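The sock lady, or so everyone at the Maluleke Street swap calls her

9/25/23

She didn't want her name in this. Fine. "Put the swap's name in, that's what gets people bringing bags," she said, so: the Vingate Clothing Swap, Multhorpe, up the stairs and to the left. Take your shoes off if it's raining, the rug is new.

I went to ask her about sorting. Two years I've been dropping bags off there and had no idea what happens next. I figured somebody tips it all out on a table and picks through it.

"That's pretty much it," she said. "You tip it out. You look at it. Then you have to decide, and that's where people get stuck."

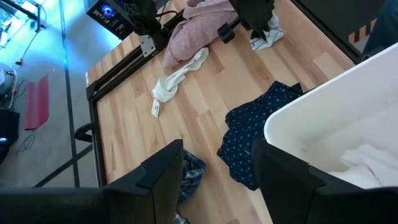

5 min read

She starts with whatever's on top. No system for the first pass, she's firm on that. Polka dots, plaid, a pink thing, a sock, it all lands on the wood together and she lets it sit there a second.

"People want to start folding right away. I did too, my first year. You fold something nice and square and then you find the stain and you've wasted your fold. So leave it in a heap. Spread the heap out a little if you can't see the bottom. Look for white stuff first, white stuff hides."

Hides how?

"Inside other things. A sock goes up a sleeve in the dryer and it lives there. I shake every sleeve. I found a whole pillowcase in a pair of pajama pants once."

The table is her favorite thing in the place. Pale wood, stripes of lighter and darker grain. Before that they had a folding table with a cloth over it and she hated the cloth.

"Everything stuck to it. And if you put a patterned shirt on a patterned cloth, good luck. On plain wood a dark thing looks dark. You can see lint. You can see a tag that's come off."

Tags are a whole subject. She'll talk about tags as long as you let her, I had to stop her twice. Some of it I got down:

"A tag tells you the size and how it washes and after that I don't care. If it's hanging by a thread, I snip it and write the size on a bit of tape. If it's fallen off and it's just laying there by itself, I try it against the nearest two things and then I quit. Don't spend your afternoon on a tag."

They do keep a log. August was 3286 pieces, which was the most since the swap moved from the Flasport building. She had the number ready, didn't have to look it up. Back in the Flasport days they'd thought 2000 was a crazy month.

I asked what the hardest thing to sort is, expecting her to say coats or bras or something. She said navy.

"Navy. All of it. Navy and black in the same bag at four in the afternoon with the lights the way they are. I've paired a navy sock with a black sock so many times and people bring them back, they don't say anything, they just leave them on the chair."

Navy with a print is easier, she says. At least you've got something to match on.

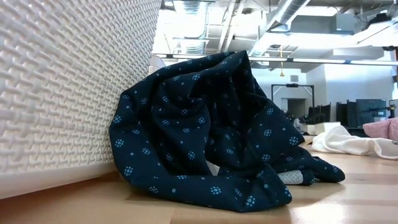 Navy with the light blue print, next to the white bin.

"Something like that I'd want to open all the way out before I say what pile it goes in," she said. "Prints fool you when they're scrunched. The near part looks big and the back part looks tiny and you think it's two different pieces. Pick it up by one edge. Give it a shake. Whatever was under it, now you can see that too."

Does she always check under?

"Always under. There's always something."

So then bins. I had a question about bins because at home I've got four different ones, none the same height, and it makes me nuts. Hers are white plastic. She likes the white for the same reason she likes the table. One has that bumpy woven-look side and she says the bumps collect dust, wipe them with a damp rag, don't bother with a spray. She picks bins with handle holes when she can get them. Stairs.

"I'd rather carry two half full ones than one that's packed. My knee would rather. And if you overfill it the stuff on the bottom comes out with creases you'll never get rid of without an iron and we don't iron. I'm not ironing for 50 cents."

That's the price by the way, 50 cents a piece if you didn't bring anything to trade. Coats are more. Socks are free, always have been, hence the nickname.

Ok the actual method, since a couple readers wrote in asking. I made her go slow. First pass is the heap, the shaking and looking. Second pass she pulls the bulky things, knits and jeans, and gets those off the table. Third pass is everything left, which is mostly small.

"Get the big ones up and out. A sweater takes up half the table and then you can't find anything. Lift it high, don't drag it. When you drag it you bring three other things with it and one of them goes on the floor."

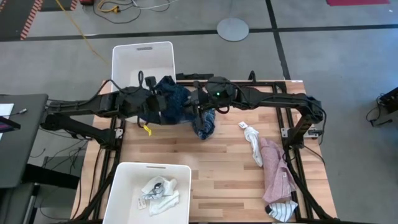

She gives herself 30 minutes for a bag, any bag. When the time's up, what's left goes in the "later" bin, and she swears by this. Later means the next morning with coffee. Most of the later bin turns out to be easy once you've slept.

"It's when I'm tired that everything looks like a maybe. In the morning it's yes, no, rag."

Rag is a real category. Holes, bleach spots, elastic that's gone. Those get cut up for the garage down the block and they take as many as she's got. She doesn't like throwing cloth away. Her grandmother quilted, she told me that while she was rolling up a dish towel, and then didn't say anything more about it and I didn't push.

Odd socks: she keeps them. A shoebox full, sorted by light and dark and then stripes seperate. Once a month she goes through it and makes what pairs she can. "Stripes are the best, a stripe always finds its other one. Plain white you can put two together that never met and who's going to know."

I tried it myself before I left. One bag, her timer. I folded something in the first minute, she saw me do it, raised her eyebrows. I'd missed a sock in the sleeve too. Ended up with a later bin that was most of the bag.

"That's okay," she said. "Mine looked like that for a year."

A few things she wanted passed along. Empty the pockets befor you bring stuff, please, gum especially. Wash it first but don't iron it. Tie shoes together by the laces. If you've got hangers, ask, sometimes they're drowning in hangers. And no more bags left outside the downstairs door overnight, it's damp in the mornings now and the bottom of the bag soaks it up.

Last I asked her what she does with her own laundry at home, if it's all perfect. She laughed.

"It's in a chair," she said. "It's been in the chair since August."

The swap takes drop offs mornings, ring the top bell. Bring socks.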